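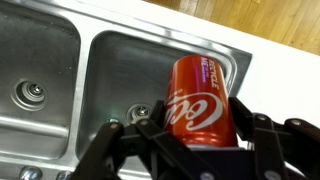
July, afternoon session, kitchen in the Milošević building. The question for this block is whether the arm can clear a sink without a person standing next to it, and my answer for now is no, though the reasons are different from the ones I wrote down in the spring. Back then the grasp was the weak point. With the finger preshape from the Ollovent controller the grasp is no longer what I worry about. The Coke can is a fair test of it: thin wall, glossy paint, and in the wrist view the fingers cover the bottom of the can and hide part of the drain behind it. So the wrist camera, which is supposed to be the good camera for close work, has its worst view of the basin at the time we need it most. The planner has to remember where the drain and the divider are, and at present it doesn't remember very well.

Notes on occlusion. The segmentation runs on each wrist image with no memory of the one before. When a finger crosses the drain, the drain is dropped from the map and the floor of the basin is filled in as flat steel. It comes back a moment later in a slightly different place. For picking up a can this does no harm. For anything small that sits in the strainer (a spoon handle, a bottle cap, a lemon seed) it means the target is gone from the map just as the hand closes on it. I would like the map to hold a feature for 2 seconds after it was last seen and only then let it decay. Simple fix, should have been in the first version.

Brushed steel is the other old problem. Depth on the basin floor is poor and gets poorer toward the corners where the steel curves up. The divider is the worst part: it is narrow, brighter than the floors on either side, and the depth image puts holes in it. Since the divider is also the thing the fingers are most likely to hit when moving from one basin to the other, we now add it to the collision model by hand, from a tape measure. I don't like this. A person who buys a machine for the kitchen isn't going to measure the sink for it.

Also saw the detector fire on reflections in the steel. One of them got a box, low score, labeled "cap." Threshold raised for the basin region only. That will cost us some real small objects and I will have to check how many.

Force limits. We left the closing force where Ollovent ships it for rigid objects and cut it for cans. Full and empty cans need different numbers and the controller can't tell which it has until it lifts. The present approach is to close at the low setting, lift a little, read the wrist torque, then close further if the load says so. It works on the bench in the lab. In the kitchen the lift has to clear the rim of the basin, so there is less room to be careful in, and I want the check done while the can is still low in the sink. Changed the lift order in the script. Not yet run.

Reach. The faucet takes up more of the workspace than the sink drawing suggests. The spout arches over the part of the sink that the elbow would like to pass through, and Nunari keeps finding paths that go around the back, where the bottles are. I have set a keep-out volume for the whole strip between the basins and the tiles. It costs some reach, and anything left at the back of the basin may need to be approached from the side. To be tried next time.

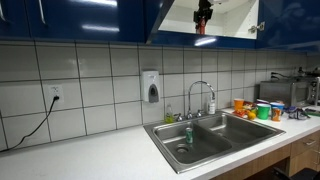

For the counter to the right I have no solution and don't want one yet. The task sheet from Pastitz says "clear sink and adjacent surface," and a colleague asked why we only report the first half. The reason is that clearing a surface means deciding what each thing is for. A can goes to recycling. A plastic cup might be clean, might be dirty, might belong to someone who is coming back for it. Fruit isn't trash. Sunglasses aren't dishes. Nunari has a lookup table for this with 842 entries, which sounds like a lot, and a good part of them are brands of soda. The table says what an object is. It has no column for whether the owner is done with it. Until there is one I would leave the counter to people, and write that in the report plainly so that the sheet can be changed.

Time. A person clears a sink like this one in less time than it takes our stack to plan the first approach. I don't think that matters much if the machine does it at night, and I said so in the meeting. What does matter is how often someone has to step in. The target in the proposal is one intervention in 2000 picks. We are nowhere near a sample large enough to state a rate at all, and I would rather not see a number for it on a slide.

Shop-floor comparison, for whoever writes the introduction: the bin-picking cell uses the same hand model and the same planner and gives far less trouble. Matte gray bins, fixed light, parts that are all known beforehand, no faucet. People quote that cell when they ask why the kitchen is slow. The sink has shiny walls on every side and whatever was left in it.

To do:
- Feature hold in the map, start at 2 seconds, log how often it matters.
- Torque check low in the basin, before the rim. Empty cans first, then full ones.
- Recheck the detector threshold against the small-object set.
- Try the overhead camera as a second source for the divider, so the tape measure can go.
- Ask Ollovent whether the finger preshape can be changed in mid-close. The manual is unclear and the 3 pages on it contradict each other.
- Reply to Pastitz about the wording of the task sheet.

Logs are on the shared drive under the July folder, sink subfolder. The wrist video is synced to the joint data with an offset I corrected by eye, so don't use it for timing.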